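**Is a 16-game loan worth anything when judging a striker?**

Zernwood have brought in a forward who spent the spring on loan at Fukska. Club site says he scored 2 in 16 but "pressed superbly" – they always say that. He played 627 minutes. Should I be worried, or is that too little to go on?

*posted by longend_sceptic*

---

**nandatska_away**

Too little to go on. 627 minutes is barely seven full matches, so most of those 16 were late substitute runs. I'd want to know where his shots came from before I believed anybody, the club included. Pressing numbers depend on how the whole team plays, and Fukska sat deep in every game I saw up to May.

---

**backpostbill**

He's rubbish. Saw him once.

---

**offside_again**

One viewing isn't much better than the club's puff piece. Two goals in 627 minutes is a goal every 313 or so, poor for a striker, but a lad who gets going could halve that in a month. I don't trust any rate until a player has had a proper run of starts. Ask again after he's had ten from the off. And I'd ignore the 200-odd replies on the Long Stand board, half of them were written before he'd signed. 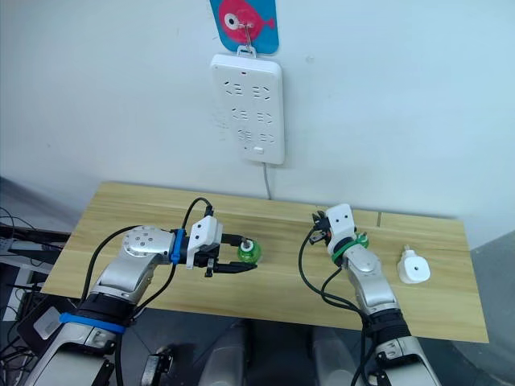 *Small green bottle-shaped object with a white cap, held in black gripper fingers.*

If he's still coming on at 80 minutes by winter, then worry.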